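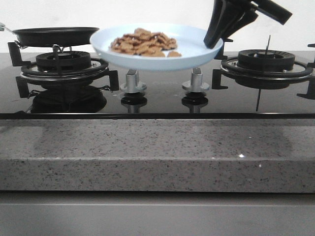
April, evening

Gas man came at 8:40 this morning and left before ten. He put in the new regulator and wrote 4 on the sticker where the apartment number goes, so at least that is right this time. The last bill from Planmont had us down as 13 and charged us $374. I called twice last month and got the same recording both times. The third time I got a person, and she said the correction would show up on the next statement. It did. The new amount is $172, which I paid over the phone so I would have a confirmation number. Wrote it on the back of the envelope and put the envelope in the blue folder with the lease.

Worked from home until two. The Stidar account still has the old contact on it and I spent most of an hour moving messages to the right place. Rebecca Valentini wants the summary before the end of the month. I told her she would have a draft sooner than that, and then sat there and wrote three sentences.

Walked to Russo for bread and a lemon. They had no rye so I got the seeded loaf. It rained on the way home, not hard. The cherry tree on the corner has dropped nearly everything and the sidewalk was pink and slippery.
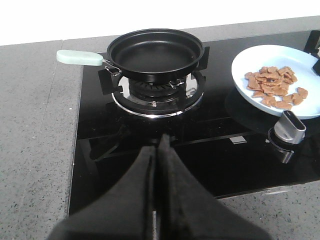 Do I want to renew the lease for another year? I think so, mainly for the light in the front room and the short walk to work on the days I go in.

The letter says they need an answer by the end of May. The rent goes up a little. I looked at two places in Plomora online and both were smaller and farther out, and one had no closets at all. Moving would also mean finding somewhere for the piano, and I still remember what it took to get it up these stairs. I will ask about the bedroom window before I sign anything. It sticks at the bottom left and I have been holding it open with a dictionary since last summer.

Sunita Crenshaw called at four. Her mother is out of the hospital and staying with her until she can manage the steps at home. She sounded tired. We talked for a while about the garden and whether it is too early for beans. She thinks so. I put mine in anyway, one row along the fence, and if the cold gets them I have half a packet left.

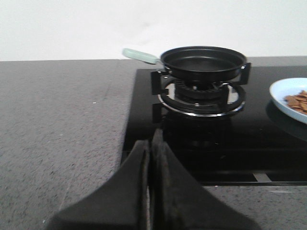 The counter by the cooktop.

Laundry after that, two loads. The gray sweater came out fine on the wool setting. Found the missing library card in a coat pocket, so I can cancel the replacement I asked for - I must do that tomorrow before they mail it.
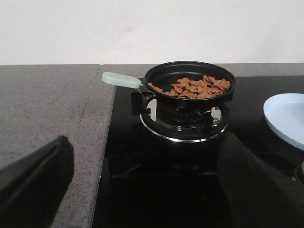 Kitchen, where the stone meets the back wall.

Dinner was soup and the new bread. Read forty pages of the lighthouse book and did not like the brother any better. Still need to call the dentist and answer the letter from Aunt Jo. Bed by eleven if I stop writing now.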